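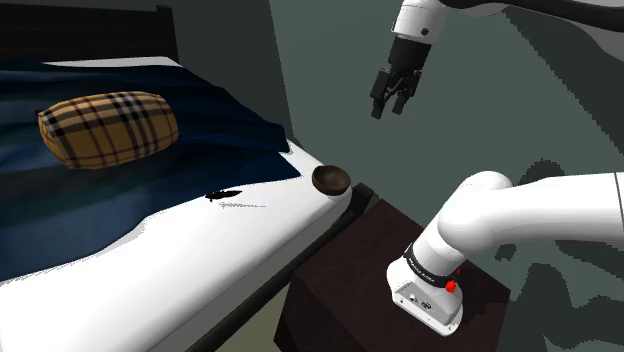

Household tips: getting Wi-Fi into the back rooms without buying things you don't need

Every few months a company sends me a letter saying my home network is too old for the way I live. I have my doubts. Most of the weak signal I've dealt with, in my own house and in other people's, came down to where the router was sitting. Try the free stuff before you open your wallet.

Move the router first

The installer put it where the cable comes in because that was the shortest job for him. In my house that was a cabinet behind the TV. Get it out of the cabinet and up to shelf height, away from the microwave and the fish tank. Water soaks up the signal, and so do brick and the foil-backed insulation in some walls. A longer cable costs a few dollars. I needed 38 feet and ran it along the baseboard.

Test like you mean it

Stand in the bad room with the door shut, the way you'd use it, and run a speed test three times. Write the numbers down. Then do the same right next to the router. If it's slow there too, the trouble is your service or the box itself, and no gadget in the hallway will fix that.

I get 483 megabits by the router. I used to get almost nothing in the far bedroom, and moving the box got me enough for video. Could it be faster? Sure. I don't need it to be.

About those plug-in repeaters

The box will say it covers some huge number of square feet. I'd like to see the house they measured. A repeater can only pass along what it receives, so plugging it in inside the dead room is useless. Put it halfway. Many cheap ones use the same radio to listen and to talk, and you lose a good chunk of your speed that way.

Katalin Kiss wrote in to say her Volau repeater has been fine for two years. Good for her. Mine dropped the connection every time the dryer ran, and it went back to the store.

Run a wire if you can

Still the best answer for a desk or a TV. Flat cable goes under carpet edges and most doors. If the house has old TV coax in the walls, a pair of adapters will often carry the network over it. Check that the coax isn't being used for a satellite dish before you start.

Small things

– Change the admin password, which is a different one from the Wi-Fi password.
– Give both bands the same name unless you enjoy switching by hand.
– Rebooting the router every night is a superstition. If it needs that, look for a firmware update, then look for a new router.
– "Signal booster" stickers and foil cones: no.

Normand Sandhu asked whether the Plarlow mesh kit is worth it for a one-story house. I haven't used it, so I can't say, but I'd try the long cable first.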